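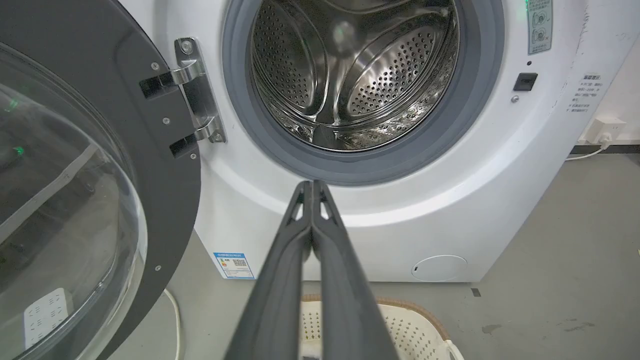

La lavadora con la puerta abierta y el tambor vacío.

Llevo desde mayo limpiando la lavadora una vez al mes. Antes lo hacía cuando me acordaba, o sea, casi nunca, y las toallas salían con olor a trapo guardado.

Saco toda la ropa y paso un paño con vinagre por la goma gris, metiendo bien los dedos en el pliegue. Luego el cristal por dentro. Después, un ciclo en vacío con el limpiador de Ollia, a la temperatura más alta. El bote me costó 316 pesos y da para hasta tres lavados.

Enda Phelan me recomendó dejar la puerta abierta por la noche y eso hago. Me falta repasar el costado, que tiene rozaduras y manchas, y vaciar el filtro de abajo.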